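Treltis clear storage bin, the 9 quart one

I bought my first Treltis bin in September, when the linen closet had finally gotten so bad that opening it meant getting a washcloth on the foot. My neighbor Patricio Ocampo swears by the Hokel ones with the snap lids, and I did look at those, but they wouldn't fit my shelves (which are weirdly shallow, thanks to whoever built this house in Toledo). So Treltis it was!

First, the good stuff. It's sturdy. I've dropped mine down the basement stairs and it didn't crack, though it made a noise that sent the cat under the couch for an hour. It washes up fine in the sink with dish soap. And I really like being able to see what I've got without pulling everything down.

Now the complaints. It scratches if you so much as look at it with a scrub pad, and the lid is sold separately, which annoyed me more than it should have. I wish they came in a taller size too, for bath sheets.

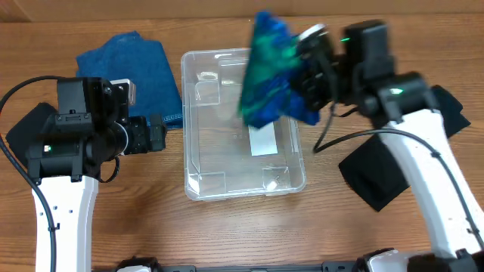
Towels are what I mostly wanted it for, and I fold mine into rectangles so they go in flat. The corners on this bin are rounded, so a squared-off stack never quite fills them, but the blue towel with the stitched hem is going in anyway. A little white card on the bottom works okay as a label, and the clear sides mean I don't have to fuss over where it goes. Four stars from me, and I've got two more on order.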